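Home | Projects | Reports | Contact

Ritier hand comparison: second progress report to the Erbridge fund
Fri 7 September
By the bench team

We were asked to say whether the Tullasex hands are worth buying for the second pair of arms. Our answer for now is no, or at least not yet. The numbers look better than they did in February, but we don't trust all of them.

Since the last report we have logged 1,548 attempts across the two hand types, all on the same arms and with the same Sang controller. The Tullasex hand dropped the part in 9 percent of its tries. The older two-finger gripper dropped it in 31 percent. That sounds like a clear win until you look at what was being picked up. Most of the later runs used small parts laid out on paper, and those parts suit a hand with fingers. We picked them, so the fault is ours.
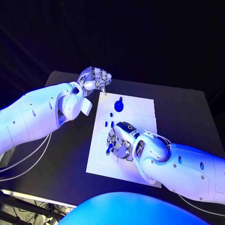

Two-arm bench, small blue parts on a paper sheet. The right hand has a slim piece in its fingertips, tip against the paper.

Holding a thin piece is one thing. Using it is another, and we have very little to show there. The supplier's material talks about "natural tool use" - we have not seen anything we would call that. In the drawing task the hand was asked to keep a steady line for the length of a sheet, and it slipped or changed its grip in nearly 41 percent of runs. The two-finger gripper can't do the task at all, so there is nothing to compare it with.

Setup time is the other worry. Each hand has to be zeroed before a session, and the left one drifts. We lost most of a week to this in the summer and still can't say whether the hand or the Sang controller is at fault. Swapping controllers would settle it, but we only have the one.

Money: hardware spending is on plan. Bench hours are over, all of it from the drift problem.

Before the next report we will rerun both hand types on a mixed set of parts, including heavy ones, with the order drawn at random. We ask Erbridge to hold the purchase decision until those runs are in.

Contact the bench team | Copyright Ritier | Back to top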